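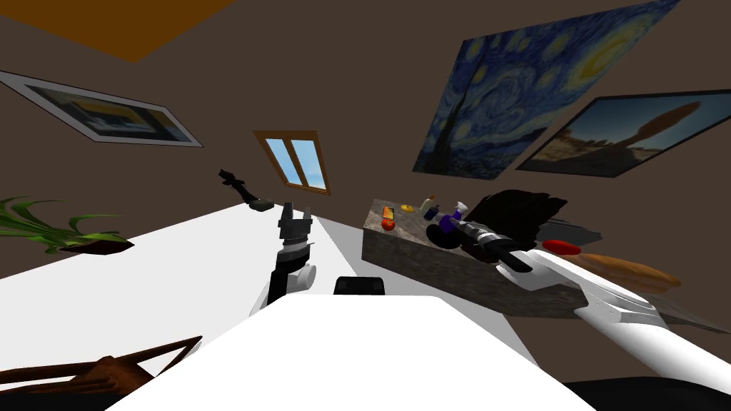

How much of the new mineral are the cows eating per day? Going by feeder weights, 3 ounces a head, under the 4 we set out to hit.

Tue 21 December. Weighed the two covered feeders in the Predthorpe pasture before chores. Same scale as last time, zeroed with the empty tub on it. The east feeder is going down faster than the west one, same as in June, and I still think it's the distance to water. Will swing the west feeder down by the tank and weigh again next week.

Cows on the Prurkex mineral look fine. Manure is a little stiff. Hay is the second cutting from the Ristić ground and it's stemmy, so we may need more protein before calving. Sample is bagged and labeled, not sent yet.

Ran 13 of the bred cows over the chute scale. Lightest 1148, and that one is thin over the ribs. Tag 1019 has lost her ear tag again, found it in the alley. New one goes in when we work them.

Skukar delivery came one pallet short. They say the rest is on the next truck. Enough on hand to keep both feeders filled until then, but don't open the salt blocks in the north shed, those are for the heifers.

To do:
send hay sample
move west feeder
fix the lid flap on the east feeder, rubber is torn at the bolt
write feeder weights on the shed sheet as well as in this book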